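Notebook, gripper bench
May, started 9.15 am

Carrying on with the hand-held gripper comparison. Two units on the bench: the green one with the printed linkages (ours, second build) and the Tronetti hand unit on loan from the Fosov people. The question for this week is which of the two we build six of for the cloth folding work. Whatever we pick also has to match the fingers on the arm, so the pads and finger geometry matter more than how it feels in the hand, although the feel matters as well if people are going to hold it for a whole afternoon.

Started with the boring part. Put both on the scale without cameras. The Tronetti is the heavier by 200 grams, most of it at the front where the slide rail is. Ours carries its weight in the handle. After twenty minutes of picking I noticed it in the wrist with the Tronetti and didn't with ours. Others should try this before we write it down as a result, as I have a bad wrist anyway.

Jaw travel. The Tronetti is a parallel jaw on a rail, so the finger faces stay square to each other the whole way. Ours swings on linkages and the faces are only properly square over part of the stroke. With the old bushings the tips toed in when nearly closed, and a thin fabric edge got pinched at the tip and nowhere else. Refitted with the brass bushings from the Tomar order. The play is much less. Some is still there if I push a finger sideways by hand, but the tips now meet flat on a strip of paper and the paper can't be pulled out from the corner.

Note on fitting: the bores came out of the printer tight and I reamed them by hand. The first one I did went in crooked and had to be pressed out and done again. Use the drill stand. Don't use the vice, it marks the linkage.

Camera mounting

Tried the camera in the high and the low position on both units. On the high bracket the view takes in more of the table, but the fingertips are small and it is hard to tell from the recording whether a layer of cloth is between the pads or under them. The low bracket gives large fingertips and a decent stretch of table beyond. With the Tronetti the rail housing hides the lower part of the view in the low position, and tipping the camera forward only moves the problem to the tips. On ours both fingers are visible from tip to linkage.

Staying with the low bracket. The bracket screw works loose, so thread lock on the next one.

Exposure: left on auto it pumps every time a hand goes past the lamp. Fixed it by hand until the wood stopped going white and left it there. Table still a bit pale but usable. The marker detection didn't complain.

Pads

Three pad materials so far: the bare printed face, tape, and the grey sheet cut to size and stuck on.

Bare face is no good for cloth. It slides off anything smooth. Fine on the foam blocks.

Tape grips well to start with, then the edges lift and it walks along the face as the fingers close. Once it has a wrinkle, the wrinkle becomes the contact point and everything hangs off it. It comes off quickly and goes on quickly, which is all I can say for it.

The sheet is better. It stays put and keeps a flat face. The corners are the weak spot, especially if the cut isn't clean or there is grease on the face when it goes on. Wipe with alcohol first and leave it under a clamp over lunch.

Did the picking set with the mixed laundry. A pick counts if the item comes off the table and stays in the fingers to the drop line. Same items, same table, same person, changing unit after every run so that tiredness is spread between them. 245 picks in total before the battery on the recorder went.

Haven't split the numbers yet, that is for tomorrow when I can go through the log properly. Impressions only:

Towels: no difference worth mentioning. Both pick them anywhere.

T-shirts: ours slightly easier at a hem, because the tips can be slid in at an angle. The Tronetti wants to come straight down, and then it takes two layers.

Socks: the worst item for both. A folded sock is fine if you go in at the cuff end, where there are layers to get hold of. Going for the side, the fingers push it along the table. On thin smooth knit the Tronetti's stock rubber was better than our tape and much the same as our sheet.

Tea towels: forgot to put them back in after the break, so there are fewer of those. Redo.

Trigger

The trigger on ours is too stiff for the last part of the stroke. I swapped the spring for the softer one from the drawer and it was then too weak to open the fingers again reliably. There must be something in between. Dodance list a whole range of small springs, so I've put a mixed bag on the order. The Tronetti trigger is very nice and I'd copy it if there were room in the handle.

Width sensing: the encoder on ours drifts if the unit is switched on with the trigger half pulled. Known problem, still not fixed in the firmware. For now, open fully, switch on, close, open, then record. I have written this on tape on the handle.

2.40 pm

Second battery in. Went over to checking alignment in the camera view on the green unit, fingers open, over the folding table. I wanted to see whether the two sides sit evenly after the bushing change and whether the pads can be told apart from the fingers in the recording. The sides look even enough to me. The pads show up clearly as grey against the dark green, better than I expected with the black test fingers we had before, where pad and finger ran together.

Also clear at this range is the state of the two faces. The left pad is crumpled and its edges stick out; the right one is flat apart from a small notch by the top corner. If any of the sock results look odd when I split them, uneven pads should be the first suspect. Both sides to be redone in the sheet before any more numbers are taken.

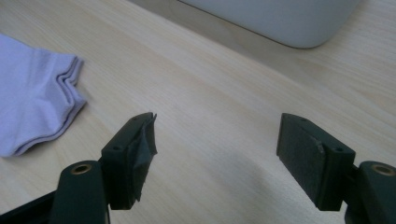 Passed the notebook round after tea for comments. Fosov's bench replied that the pads are a side issue and we should settle the jaw first. Their argument is that a swinging finger changes its contact angle with the width, so a policy trained on thin fabric will see one angle and on thick towels another, and the arm has to reproduce both. With a parallel jaw there is one angle and that is the end of it. They also asked whether the arm fingers had been measured with the new bushings or only the hand-held ones.

Fair question, and the answer is only the hand-held ones. On the angle I partly agree. For cloth the fingers are nearly shut at the moment that matters, whatever the item, so the spread of angles is small. For boxes or bottles it would be a different matter and I would take the parallel jaw. We aren't doing boxes or bottles in this round. I'll measure the toe-in at several widths on both hand-held and arm and put the values side by side. If they don't match, the argument is over and Fosov are right.

Their other point was about wear. They run their units to 1000 cycles before trusting a pad and ours haven't been near that. The cycling rig is free from tomorrow. It needs a new clamp for the green handle, as the old one was made for the first build and the grip is fatter now. An hour's printing at most.

To do

Replace both pads, sheet on each side, cut from the same piece. Cut with a new blade.

Split the pick log by item and unit.

Repeat tea towels on both.

Measure toe-in, hand-held and arm, same feeler gauges.

Print clamp for the cycling rig, then run the green unit to the same count as Fosov and look at the pads and bushings afterwards.

Ask Tomar if the bushings come with a flange. The plain ones can creep upwards in the bore if the fit is loose, and one of my practice pieces has done so already.

Thread lock for the camera bracket.

Look at the Tronetti again with the shorter rail cover before sending it back. It may solve the hidden view in the low position, in which case the camera section above needs rewriting.

Charged both batteries. Recorder card is nearly full, copy it over first thing before recording anything else. The log from the first battery is in the bench folder; the second one is still on the card.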